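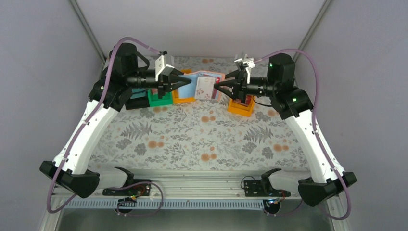
Hi, I'm Mwanaisha Makori, and I run Kultolel, a goalkeeping school for kids and grown-ups who like diving about in the mud. I started it with my friend Brian Minja after we both stopped playing for Zerkurach, where we'd shared the gloves for 7 seasons. Brian will tell you he was first choice. He was, for most of it, until his shoulder went and I got a run of games I wasn't ready for.

That run is pretty much why the school exists. I was fine with shots. I was terrible at crosses. Our club had one coach for the whole squad, and goalkeeper training meant the two of us kicking balls at each other behind the far goal while everyone else did the interesting stuff. I let in 5 at Rusu one wet evening, three of them from corners, and on the bus home Brian drew the whole six-yard box on the back of a sandwich bag and showed me where my feet should have been. I still have the bag!

So we coach the things we wish we'd been taught. Footwork comes first, then handling, then crosses and one-on-ones, and plenty of passing too (keepers get the ball at their feet so much more than they used to). We also spend a lot of time on talking. Some kids arrive with a lovely pair of hands and a voice you can't hear from the penalty spot, and by the spring their defenders are asking them to quiet down a bit.

We train at the Situm fields, on the two pitches behind the swimming pool. Groups are small, and we like to have one coach for every 3 keepers so people aren't standing in line getting cold. Right now we have 33 keepers on the books, the youngest group being the under-nines, who train at 5 in the afternoon. The adult session comes after that and is a real mix – Sunday league regulars, a few parents who got talked into it from the touchline, and one former striker who says he's sorry for everything.

You don't need to be playing for a team to join. You don't need expensive gloves either. We keep a box of spares in most sizes, and Brian is very happy to talk to you about glove care for much longer than you wanted. Bring long pants if the ground is hard, shin guards, water, and a dry top for the ride home.

Our new year starts in September, but we take people all through the season if their age group has a space. The first session is free, and parents are welcome to stay and watch. If you'd like to come along, send us a message through the contact page with the keeper's age and how long they've been playing, and either Brian or I will write back. It'll probably be me, as he's usually out pumping up the balls.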